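作業ノート 7月 / Pelico 小型ラック 梱包準備

午後1時すぎ開始。机の上の片付けに思ったより手間取ったが、それ以外はかなり順調。というか、今日はすごく楽しかった!

まず前回の続きから。Pelico の小型ラックを Noterley に送る話、行き先の部屋の寸法がやっと届いた。棚の奥行きが52 cm。こちらのラックはそのまま入る。背面の配線の逃げも取れそう。前に「入らなければ脚を外す」と書いたが、あれは取り消し。脚はそのままで行く。

管理番号は2,359。台帳では旧名の Flurnness のままになっていたので Pelico に書き換えた(前の名前で検索しても出てくるように、備考欄には Flurnness も残してある。探す人はどちらでもどうぞ)。

下に黒いシートを敷いてからラックを載せた。これが大正解。去年、別の筐体を机に直置きして、明るい色の天板にきれいな線を一本入れてしまったのをまだ根に持っている。シートを一枚かませるだけで向きを変えるときの気楽さが全然違う。早くやればよかった。広めに敷いて、手前は机の上に余らせてある。包むときにそのまま立ち上げて使うつもり。

今の積み方、上から。
・青いスイッチ(NETGEAR)
・黒いサーバー筐体
・青いパネル
・薄い黒の引き出しっぽい段
・いちばん下、青いトレー

スイッチのポートは全部空けた状態にしておく。ケーブルを挿したまま送ると、着いた先で必ず誰かが「これはどこ行き?」と悩むことになる。空のポートがずらっと並んでいるのは見ていて気持ちがいい。配線図は Gaete の共有フォルダに入れた。版は2。版1は上下が逆の図なので見ないこと! 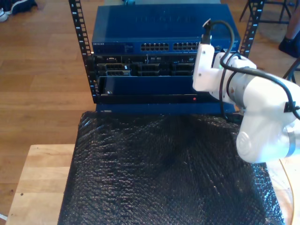 サーバーの前面まわりはまだ全部閉じない。中のラベルを読みながら、台帳の項目と突き合わせる作業が残っている。今日のうちに半分は終わった。ラベルの文字が小さくて、最後のほうは目を細めて鼻先がくっつきそうになっていた。次からは拡大鏡を先に出しておくこと(机の右の引き出し、輪ゴムの箱の奥)。

ネジについて。青いパネルのネジは銀色の小さいもので揃えたい。手持ちの箱に黒いのが混ざっていて、長さも微妙に違う。箱のふたに「100本」と書いてあるが、どう見てもそんなに残っていない。ふたの数字は買ったときのものなので信じないように。補充は次の発注に入れた。余った黒いほうは袋に分けて、袋に大きく「長さ注意」と書いた。

レールの穴の番号、これ本当にありがたい。白い数字が穴の横に印刷してあるので、左右で一段ずれて付けてしまう事故がほぼなくなる。前の無地のレールのときは、毎回下から指で数えていて、途中で話しかけられると最初からやり直しだった。ラックを新しく選ぶ人は、迷ったら番号付きにしてください。値段の差は知らないけれど、作業の速さの差ならいくらでも語れる。

3時ごろ Beverley Oakley が様子を見に来て、そのまま包み方の相談になった。Beverley の案は、先に上半分だけ巻いてから下を立ち上げて、最後に胴を一周するやり方。自分は下から上へ順に巻くつもりだったが、聞いているうちに完全に向こうの案に傾いた。上にかぶせたシートの重みで下がずれにくいし、やり直しも上だけで済む。素晴らしい。

相談の流れで、シート自体の話もかなりした。忘れないうちに。

・黒い面はつやがあって、凸凹がよく光を拾う。照明の向きを少し変えると、折り目や筋が見つけやすい。使い回しの点検にはこの方法がよさそう。
・一度ついた折り筋は伸ばしても残る。気にしない。外側に来ても支障なし。
・裾のほうは端が揃っていない。切りそろえるかどうか迷ったが、折り込んでしまえば見えないので後回し。
・角に当たるところは二重。特にレールの下端。
・テープは面に直接貼らない。はがすときに泣く。紐か、再利用できるバンドで留める。
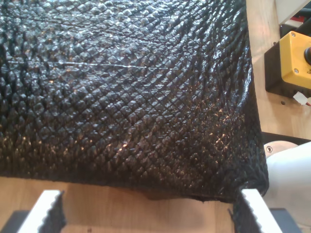 留め方で残っている問題は、垂れた部分の始末。胴を一周したあと、余りをどこに入れるかで仕上がりがだいぶ変わる。内側に折り返してからバンドをかけると角がすっきりするが、折り返しが厚いとバンドが浮く。薄く一回だけ折って、あとは底に敷き込むのがたぶん正解。次に巻くときに両方試して、良かったほうをここに追記する。

それから箱。倉庫に Gaete のときの外箱が残っているのを発見!うれしくて廊下を小走りで運んだ。高さに余裕があるので、上に緩衝材を一段足せばそのまま使えると思う。側面の古い宛名だけは必ずはがす。前に一度、宛名をはがし忘れた箱が元の部屋に戻ってきたことがあって、あれは三日ほど行方がわからず本当に焦った。

箱の底に入れる板はまだ決めていない。厚紙を重ねるか、余っている合板を切るか。合板のほうが安心だけれど重くなる。持ち上げる人の腰を考えると厚紙に一票。Noterley 側に台車があるかどうか、まだ返事が来ていない。返事次第。

同梱物の袋も用意した。中身は予備のネジ、配線図の印刷、ラベルの控え。電源まわりのケーブルは別の袋にして、ラックの中には入れない。走行中に中で暴れるのがいちばん怖い。

個人的な感想を少し。小さいラックは全体が一目で見えるのがいい。大きいラックだと裏に回って、しゃがんで、また前に戻って、で一日が終わる。机の上に載る大きさだと椅子に座ったまま全部の段に手が届くし、人が来たときに指さしながら話せる。青と黒が交互に来る見た目も気に入っている(偶然だけど、順番を変えるときは少し惜しい)。Pelico が片付いたら、もう一台この大きさで組みたい。

残り
・ラベルの突き合わせ、後半
・青いパネルのネジを揃える
・巻き方の比較、折り返しあり/なし
・底板を決める
・Noterley に台車の件を再度確認
・外箱の古い宛名をはがす
・拡大鏡を机の上に出しておく

机の上は明日の朝まで使うので、シートの上には物を置かないでください。飲み物は窓側の棚へ。

5時半終了。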